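## 4. Composition of the covers

### 4.1 Material and coding

The survey recorded 173 multicoloured block covers in the two study areas, Hostau and Dukel. A cover was admitted if it was made up, or appeared to be made up, of adjoining blocks in at least four distinct hues, and if it was in use over a horizontal surface at the time of the visit. Beds, low tables, chests, benches and floors were all accepted. Covers folded away in storage were noted but are not included in the analysis, as their use could not be checked against the household's own account on the day.

The term "block" is used throughout for any area of cloth with a single ground colour and a readable boundary. It makes no claim about construction. A large share of the covers sold at the Dukel market are single lengths of cloth printed to look pieced, and the difference between these and true patchwork can often be settled only by turning the cloth over and looking for seam allowances. Where the reverse could be examined, construction was coded as pieced, printed or mixed. Where it could not, the code was left open. Earlier work on the Saraç mills treats printed and pieced covers as separate classes from the outset. We have kept them together in this section because the households did so: the same word was used for both, and the two were put to the same uses.

Each block was coded for three attributes. The first is ground colour, taken from a list of twelve names and agreed in daylight or, failing that, under the ordinary lighting of the room. The second is filling, coded as plain, geometric (spots, checks, stripes), floral, or figurative. The third is position, coded by the zone of the cover in which the larger part of the block fell. Blocks smaller than a playing card were ignored.

Coding was carried out by Nazmiye Kozan and repeated on a subset of 36 covers by Loïc Picard, who worked without sight of the first codes. Disagreement was confined almost wholly to two boundaries, that between pink and magenta and that between orange and a warm yellow. For the tabulations in 4.2 the first pair was merged. The second was kept apart, because the informants distinguished the two colours without hesitation and objected when they were treated as one.

### 4.2 Colour

In total 1,317 blocks were coded. Blue, yellow and pink (including magenta) were the commonest grounds in both areas, followed by red, green and orange. Teal was rare in pieced covers and frequent in printed ones, which we take to reflect the dye range of the suppliers and not a preference of the buyers. White grounds were less common than expected. Two informants in Hostau gave the reason that white shows every spill, and that a cover with even one white block has to be washed as often as a white sheet.

Adjacency was more regular than the first impression of these cloths suggests. Blocks of the same ground colour seldom touched. Yellow was placed beside blue more often than its overall frequency would predict, and the pairing recurred at several points of the same cover, so that a person looking across it met the same contrast near and far. Makers of pieced covers described this as a matter of spreading the yellow out. One maker laid all her blocks on the floor and moved only the yellow ones until she was satisfied, then filled in the remainder from the pile in whatever order they came.

Printed covers show the same distribution, though here the repeat of the screen accounts for part of it. A cover cut from a long repeat may show no block twice. One cut from a short repeat will show the same group of blocks at fixed intervals, and the households were well able to point this out. It was mentioned as a fault by some and as a sign of good printing by others.

### 4.3 Fillings

Plain blocks formed the largest group, with spots and checks following. Figurative fillings were the smallest group by number and the most talked about. They comprise animals, fruit, vehicles, houses and cartoon faces or figures, the last being confined to covers bought or made after the local shops began to stock nursery prints by the metre. Before that, figurative blocks were cut from worn children's bedding. The oldest dated piece available for comparison is a sample length in the Sternier collection, entered in its register on 1/14/00, which already carries spots, checks and a repeated figure within a single run of blocks.

We had expected figurative blocks to mark a cover as belonging to a child's bed or play area. The record gives this only weak support. Covers with cartoon motifs were found on adults' beds, under sewing machines and over kitchen benches, and several households kept one as the cloth to be put down when something was to be sorted, mended or laid out. The quality informants valued here was that the cover could be spared. A cover for guests was handled differently and was nearly always of the floral or plain kind.

Figurative blocks do affect how a cover is oriented. A face or figure has a right way up, and where the motifs all face the same way the cover was usually laid so that they stood upright from the entrance to the room. Mixed orientations were treated as permission to lay the cloth in any direction. Checks, spots and plain blocks had no effect of this kind.

### 4.4 Covers under use

The main practical difficulty with block covers as working surfaces is that small objects placed on them are hard to find. Informants raised this themselves, without prompting, when asked what they disliked about the cloths. Pins, buttons, screws and beads were the usual cases. A plain cover shows a small object by contrast with its ground; on a block cover the contrast changes from one block to the next, and a printed motif can be taken for a thing lying on top of it. Dark objects were reported as easy to see over yellow and hard to see over deep blue.

Figure 3 illustrates a cover with a wide colour range and mixed fillings, with objects lying across its middle part. Plain-looking grounds alternate with spotted, checked and figurative ones, and the yellow and blue pairing described in 4.2 is found twice towards the far side, at the left and again nearer the centre.
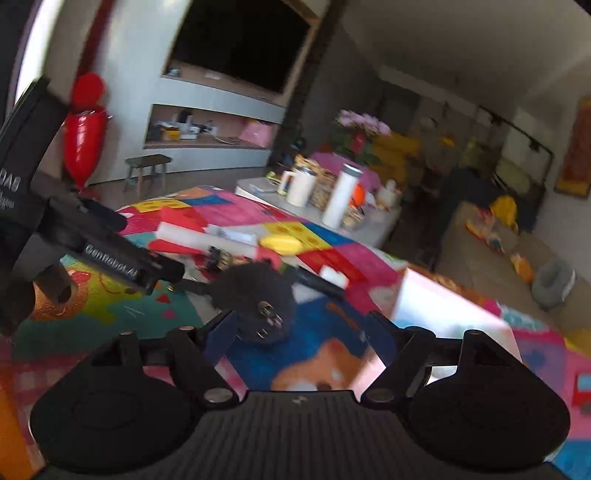

*Photograph: N. Kozan. Reproduced with permission.*

**Figure 3.** Multicoloured block cover in use. Grounds include pink, magenta, red, yellow, blue, green and teal; fillings include orange spots on yellow, a pink check (lower left) and cartoon motifs in orange. Construction not coded.

The two orange cartoon motifs differ in the strength of their setting. The one at lower centre, with white and brown details, lies on deep blue and stands out sharply. The round face at the left is an orange round form, and has a yellow-green patch next to it on a teal ground. Under the scheme in 4.1 both are figurative and the distinction is lost, which is a limitation of coding the filling separately from the ground. A revised scheme would record the contrast between motif and ground as an attribute in its own right. The small light-blue and red motif at the right edge was left uncoded on grounds of size.

To see whether the informants' complaint could be put on a firmer footing, the field photographs, over 500 in all, were searched for cases in which a loose object and a printed motif shared the same dominant colour. Such cases were common on figurative covers and uncommon on checked ones. The result should be read with care. The photographs were not taken for this purpose, the angle varies, and a camera may merge colours that the eye keeps apart. It does agree with the habit, reported in both areas, of laying a tray or a folded towel on the cover before any work with small parts is begun.

No relation was found between the number of colours in a cover and the length of time it had been kept. Covers were retired when the cloth wore thin along the folds, and in pieced examples the sound blocks were usually cut out and set aside for the next one. Reuse of this kind is treated in Section 5, together with the March visits to the Dukel stallholders.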